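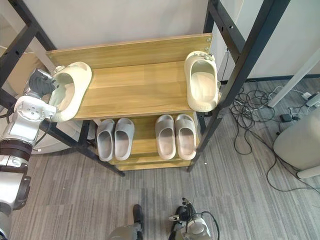
Grenitz, April

I have spent the better part of my working life in places where people leave their shoes at the door, and I have strong feelings about shoe racks that my family would rather not hear again at dinner. So when Plenholm, the guesthouse group I have kept the front desk for these past 7 years, began letting a two-armed robot tidy the slippers, I was asked more often than anyone what I thought of it. My answer kept changing, so I am going to try to set it down properly.

The work itself is small. Guests come back, kick off their slides, and somebody bends down and puts them side by side again, pair with pair, on the right shelf. The cream slides go on the upper tier when we are doing it the way I was taught, and the grays go below, and then a gray one ends up with the creams anyway and you bend down again. Nobody's job title mentions any of it. Genalyn Espiritu, who trained me at the Lukska house, used to say she had tied her back in a knot for other people's feet, and she laughed when she said it, but she also went home and lay on the floor with a hot water bottle.

I think about her when people tell me the robot is taking something away from us. I'm sure it is taking something. I would only like us to be careful about naming what. Bending to a low shelf 155 times in a shift is a thing I would happily hand over to anybody, metal or otherwise. What I am less willing to hand over is the bit of time that went with it. You learned a lot down there by the rack. You knew who had gone out early, who had a sore heel and had started wearing a bigger size, whose child had walked off in the wrong pair. I have had some of my best conversations with guests while holding one of their slippers.

Slides are also harder than they look, and I have come to respect the difficulty. A thick sole wants to tip over. A strap is an opening on one side and a wall on the other, and your fingers decide which without consulting you. Watching a gripper close on the edge of a strap has made me notice my own hands, which I had not done in years - I had rather thought of them as part of the furniture. 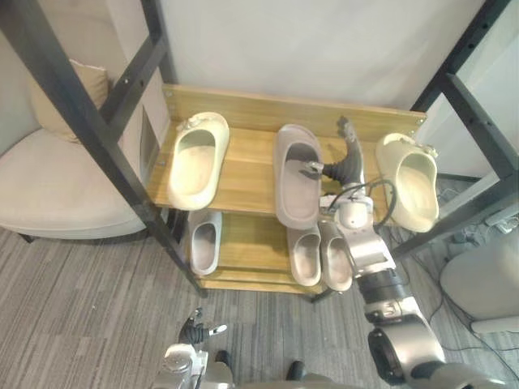
What I would ask for

My first wish is that the saved time stays with the staff. At the Zabala house the manager promised that if the robot took the rack, the morning person would have 30 extra minutes to sit with guests over coffee. I thought that was a lovely idea, and I would like to see it written into the schedule, where it is harder to nibble at.

My second is that we are asked how the work is done before somebody decides it for us. I could have told them plenty about which way the toes should point (and Genalyn would have told them the opposite, at length!). There are 1000 little habits like that in a house, and the people who have them are usually glad to be asked, even the grumpy ones.

And I would like the newer staff to still do the rack by hand now and then, at least in their first weeks. I don't mean it as a test of character. It is simply how I learned the guests, and I haven't yet found another way to teach it. If someone at one of the other houses has, please come and tell me. I am at the desk until four, and there is usually cake.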